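Lidstead water main work to start in April, residents asked to store drinking water

Work to replace the old water main under Jacobs Street will begin in April, and homes on the east side of Lidstead will have their supply turned off for short periods while it goes on. The town has hired Vilteo to do the digging and pipe laying.

Almost 500 households are on the affected stretch, which runs from the Jacobs Street pump house to the Fivville Road bridge. Each shutoff is planned to last 45 minutes. Crews will put a card on the door the evening before, with the start time written on it.

The main is cast iron and has been patched many times. Last winter a break near the bridge closed one lane and left the elementary school without water until lunch. Rawiri Doolan, who is managing the project for the town, said the repairs had become a regular part of the winter budget.

"We were going back to the same two blocks over and over," Doolan said. "The clamps hold for a while and then the pipe goes a few feet down from where you fixed it."

The new line is plastic and wider than the old one. The town's long-range plan assumes it will stay in the ground until at least 2066. Hydrants on the route will be replaced at the same time, and three that sit too close to driveways will be moved.

Jacobs Street will stay open to cars in one direction during working hours, 7 a.m. to 4 p.m. Buses will use Mill Lane, and the stop outside the library will be out of service. Trash pickup is not affected, but bins need to be at the curb by 6:30 a.m. so the truck can get through before the crews set up.

Residents do not need to boil water after a shutoff. The water may look cloudy or slightly brown when it comes back on. Dwynwen Rees of the town water office said people should run the cold tap in the kitchen or bathtub until it clears, and should hold off on laundry until then.

"White shirts are what we get the most calls about," Rees said. "Run the tap first, then do your wash."

Rees said a jug or two filled the night before should be enough for most homes. Anyone who needs water for medical equipment, or who takes care of a baby or an older person, can ask for bottled water to be delivered. Requests should be made two days ahead where possible. Small businesses on the route can ask to have their shutoff moved to before opening time, and four have already done so.

Side streets will be connected to the new main one at a time, starting at the bridge end. Repaving is planned for after the last connection is tested. Until then the trench will be covered with temporary asphalt, and drivers are asked to keep to 20 miles an hour.

A map of the route and the shutoff order is posted in the lobby at town hall. The water office can be reached by phone during business hours or at the front counter. 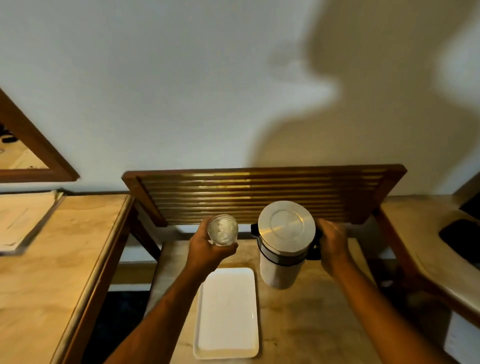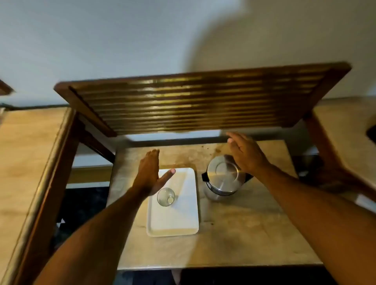 Town of Lidstead, Department of Water and Streets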